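# My smart home and the 39 gadgets on one poor router

16 February 2024

So I finally logged into the router last night to find out why the doorbell keeps dropping off, and there were 39 devices on the list. Thirty-nine! I live by myself in a two-bedroom apartment in Marsden.

Some of them I could name right away (phone, laptop, TV, the Plutum bulbs in the hall). Then there was a whole run of things called "ESP" followed by a string of letters, and I spent most of the evening unplugging stuff and watching to see what vanished. One was the old Trumia plug I'd put behind the bookcase in January and forgotten. It was still turning a lamp on and off at 6 a.m. - a lamp I gave to my sister.
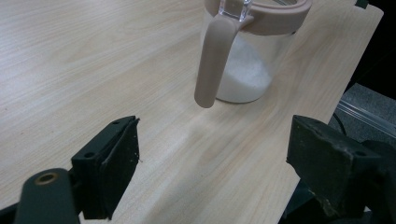 Anyway, I messaged Kirsty Heywood, who set up the network at our old office in Bruvton, and she asked what channel everything was on. I had no idea. All of it was piled onto channel 6 at 2.4 GHz, along with most of the building by the look of the scan. Her advice was to move the laptop and TV over to 5 GHz, leave the slow little sensors where they were, and switch to channel 11. It took me 15 minutes, and ten of those were me hunting for the admin password (taped to the bottom of the router, of course).

The doorbell has stayed connected all day so far! I'm not going to get too excited, it did that once before and then sulked for a week.

Wondimu Woldemariam left a comment on my last post saying I should put the sensors on Zigbee and be done with it. I'm tempted, but the hub I want is $129 and I just paid for new tires. Maybe in spring. If you've moved over from plain Wi-Fi bulbs, tell me how painful it was - and whether you had to re-pair every single one by hand.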